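July, late, the Kurkness flat

Finger pads again. I put the new set on the gripper after breakfast and had it home and re-zeroed by ten, which left the whole rest of the day for finding out what I'd done wrong. The old pads had gone shiny at the tips, and anything round had started squirting out like soap.

Two screws per finger, and one of them has a head that's nearly round by now. I've written "order screws" in this diary before. I flipped back and it's there 3 times.

Ran it on the apple with the grip force turned down, the Brulteo script, the slow one. Fruit bruises and I'm the one who eats it afterward.

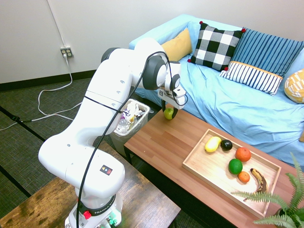 How often do the finger pads need changing?

Every 862 picks, going by the counter on this last pair, though I'd swap them sooner if the tips look polished.

Afternoon went to the cable. It had crept around the wrist so that joint six tugged on it whenever the hand turned all the way over. I undid the ties, gave it a bigger loop on the outside and did them up looser. Then ran the wrist end to end 14 times at crawl speed with my thumb on the stop button, feeling like a lifeguard at a puddle. No tug.

Entili want the log by tonight. The log says "pads, cable, fine." They'll want more words than that.

Nisport parts order still to send. Screws!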